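Durnex Field Recorder for community reporters

The Durnex was made for people who document meetings, marches and evictions, and who must often work far from an office. It records up to 11 hours on one charge and stores the sound in 256 folders, one for each interview.
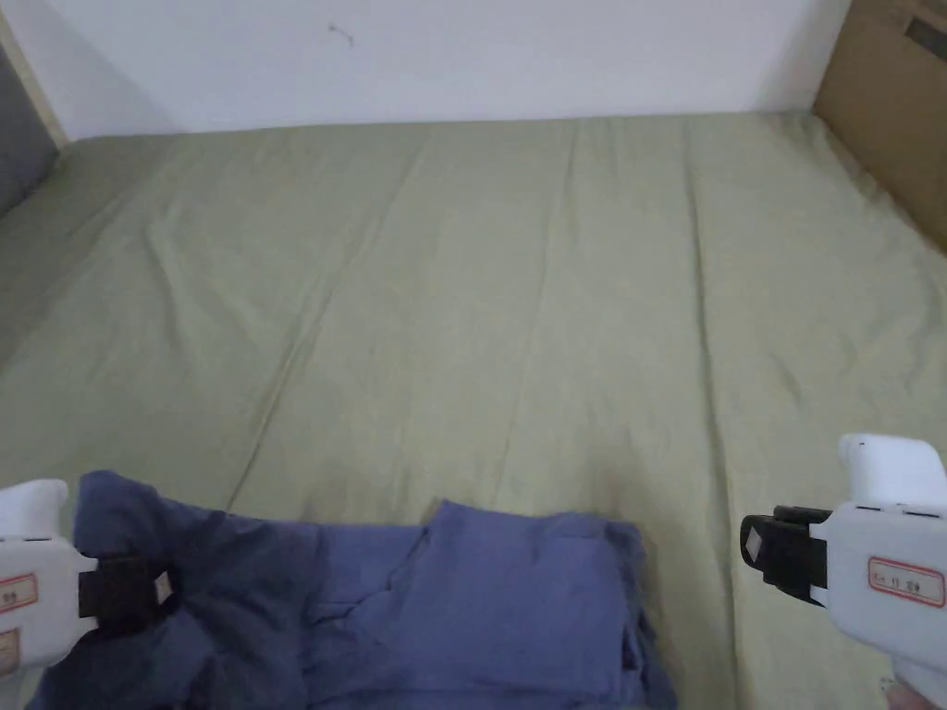
Every file gets a date stamp, so an editor can check later when a statement was given. The case weighs 97 grams – it goes easily in a shirt pocket. 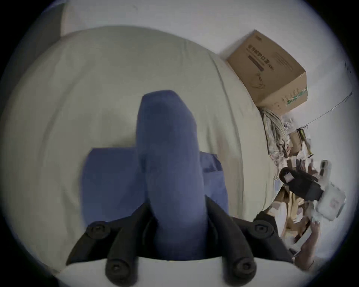
Gebhard Gisler
Product adviser, Cidwood

Independent newsrooms can ask us for the reduced price. Spare batteries are sold separately.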